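Search this site... Go

Week 5 notes: Sorting, grouping and the odd box of stuff
6 min read

OK so these are my notes from this week, tidied up a bit because three of you asked and my handwriting on the board was a crime. Bring them to the January workshop at Seok (the annex, not the main building, same room as last time).

We picked up from the Tarkico reading. If you haven't done it, do pages 19 to 24 at least, the part on how families put things away. The writer's big point is that people say they sort by type, toys here, clothes there, and then you look in their closets and they've sorted by where they were standing when they got tired. I love that section. I read it on the bus and missed my stop.

Words we need for the written piece:

Category = a group you could explain to a stranger. "Balls." "Things for hands."

Home = the spot a thing goes back to. A thing can have a category and no home (hello, my kitchen drawer).

Stray = whatever is left once the easy groups are made. Si-woo Wang asked if a stray is the same as junk. No! A stray might be the most loved thing in the house. It just doesn't have company.

Container pressure = my term, sorry, you won't find it in the reading. The box you happen to have decides what counts as a group. Give people a big tub and everything is "toys." Give them a shoe box and suddenly they're making hard choices about a stuffed animal.

Then we argued about order. Do you start with the biggest thing or with the things there are most of? Seon-mi Pyo was firmly on the side of biggest first, because soft things squash and you can tuck the small stuff in around them. I'm a small-things-first person, since small things roll off tables and I'm the one crawling after them. Both are fine in your write-up as long as you pick one and tell me what it did to the rest of the job. Please don't write "it depends" and stop there, I've read 80 of those.

We also got a little sidetracked on food that isn't food. Does toy meat go with the toys, or does it stay with the plate it's sitting on? Half the room said the plate is a dish and belongs in the kitchen, so the pair has to be split up. The other half said if you split them the game is gone. (I'm with the second half. I'd put it in my own notes as a "set by use," and you can borrow that.)

For the table exercise, look at this mix before you start planning:

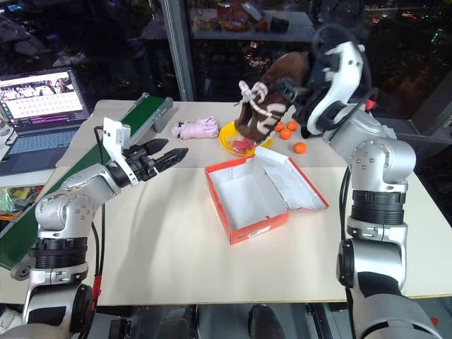
Fig. 1. Brown plush, yellow plate, pink glove, orange balls, and an open shoe box with nothing in it yet.

The balls are your easy category. The glove is a stray unless you can talk me into something better, and I'm open to it. Notice the glove is all crumpled too, so say whether you'd flatten it before it goes anywhere. The plush and the plate are where I expect the fights.

To hand in: 200 words on your order and your groups, plus a sketch of the box as you'd pack it. Stick figures are fine. Put it in the Grarnia folder, under your own name this time, please. If you want more to read, the Cluron chapter on moving house is short and pretty funny, and it has a good bit on labeling boxes you never open again.

Next week is shelves. Read ahead if you like shelves.

5 comments
19 shares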